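About Tondirent

Hello, and welcome to Tondirent. We're a small site for people who love television and like to talk about it long after the credits have rolled (and, if we're being fair, quite often while the show is still on). We write episode recaps, season reviews and the occasional long, rambling piece about a show that ended years ago and that we still can't let go of.

We started out in May, nine years back, as a newsletter that went to friends and family. It was mostly about one program, a family drama we all watched on the same night, and people would write back to argue with us about who was right at the dinner table that week. We loved those replies so much that we put up a website just to give everyone a place to argue together! The newsletter still goes out, by the way, and you're very welcome to it.

The name takes a little explaining. Our first two choices were Warnesine and Trakar, and we kept both of them for sections of the site. Warnesine is where you'll find comedies, old and new, and Trakar is home to mysteries, crime series and anything with a cliffhanger in it. Tondirent was the one everyone could agree on for the front door.

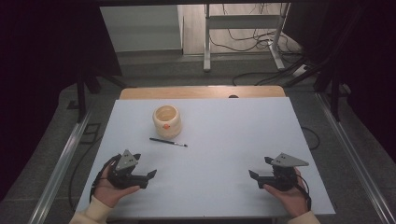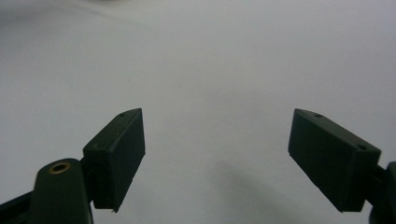 WHAT WE COVER

These days there are seven of us writing regularly, and we all have our own corner. One of us will watch any baking contest ever made, another won't touch a show until the whole season is out, and we try to let that come through in the writing. We don't give stars or scores. We tried them for a season and spent more time fussing over half a star than talking about the episode, so out they went.

Our recaps go up the morning after a show airs, and they do give away the plot, so please watch first if you mind that sort of thing. Reviews of a new season are kept free of spoilers for the first two episodes, and after that we'll put a warning at the top. If we get something wrong, a character's name or who said what to whom, we fix it and leave a note at the bottom of the page so you can see what changed.

We're published by Kushnir, a little family company that also looks after our mail and keeps the lights on. The ads you see on the page pay for the hosting and the writers. Studios and networks don't pay us for reviews, and when we've seen a show early through a screener, we say so in the first paragraph.

We read every letter that comes in, though it can take us a few days to answer when a big finale has just aired. Tell us what you're watching, tell us what we've missed, or send us the theory your family is tired of hearing. The contact form is at the bottom of every page.

Page last updated: 19 November 2020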